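Progress report to the Kirkegaard Fund
Grant: *Ninby*, the parish encyclopaedia of things that are not so
Reporting period: the six months to the end of June
Submitted by: Erdal Gündoğdu, Managing Editor, Folano

## 1. Position at the end of the period

The Fund awarded this grant for the preparation of a humorous reference work on the town of Lallside, its customs, its dialect and its long quarrel with the next valley. The work is to contain 400 entries, to be published on the open website and later as a single printed volume. At the end of June, 157 entries had been edited, approved and put online. A further group is in draft and is not counted in this report.

The figure is lower than the one given in our application. The shortfall arose mainly in the first two months, when the style guide was still being argued over and entries were being written in three different tones. Several early pieces relied on the reader already knowing the people mentioned. These were returned to their authors, and most have come back in a form that can be enjoyed by someone who has never visited the town.

## 2. Editorial work

The style guide was agreed in its second version. Its main provisions are as follows:

- Every entry must keep a straight face for at least its first two sentences.
- Cross-references must lead somewhere, even if the entry they lead to disagrees with the one the reader has left.
- No living resident may be named. Invented mayors are permitted up to the year 1900.
- Puns on the name of the town are limited to the entry "Lallside (name of)", where they have been gathered together.

The limit on puns has reduced the editing time for each entry considerably. It was unpopular with two of our longest-serving contributors, one of whom has since written the best piece on the site, "Drizzle, Varieties of".

The section on dialect is complete apart from the verbs. The section on local government is well advanced. It includes the Ministry of Gates, the Inspector of Puddles and a full account of the election in which both candidates voted for each other. The section on natural history has fallen behind, and only the entry on the indoor heron is ready for readers.

## 3. Contributors and workshops

We held 9 writing workshops during the period against the same number planned. Attendance was uneven. The evening sessions, which began at 7 p.m., drew people who had not written for us before, and we propose to move the remaining afternoon sessions to that hour.

The workshops follow a settled pattern. Contributors are given a dull true statement about the town and asked to write the encyclopaedia entry that would result if every later editor had misunderstood it slightly. The method works well in pairs. It works less well in larger groups, where the jokes tend to be explained aloud before they are written down and then lose their place on the page. 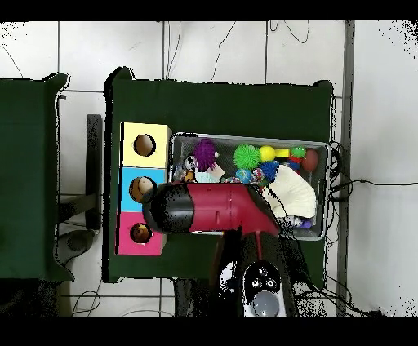 We have also begun to keep the rejected entries. They are filed by reason for rejection, and new contributors are invited to read them before submitting. The largest file is headed "Only funny to the author". The editor's own work is represented in it.

## 4. Website and readers

The site was moved to new hosting in the spring. Links between entries were broken for part of one month and have been repaired by hand. A search page has been added. Readers may now propose corrections, and more than 2 in every three of those received have asked us to make an entry less accurate. Where the suggestion is well written, it has been adopted.

We received one formal complaint, from a reader who had taken the entry on the underground cricket ground to be true and had made enquiries about membership. A reply was sent, and the word "humorous" now appears at the head of every page.

## 5. Expenditure and changes requested

Spending is within the agreed budget. Workshop costs were slightly above the estimate owing to a rise in room hire, and this was met from the sum set aside for travel, which has been little used. Payments to illustrators have not yet begun.

We ask the Fund to agree to two changes:

1. that the unspent travel money be moved to illustration; and
2. that the printed volume be delayed until the natural history section is finished.

## 6. Work for the next period

The priority is natural history, followed by the dialect verbs. A second editor will join for the checking of cross-references, as 157 entries already produce more of these than one person can follow. Sample pages for the printed volume will be set in two sizes of type and sent to the Fund for comment, together with the draft entry on Kirkegaard, which we should like the Fund to read before it goes online.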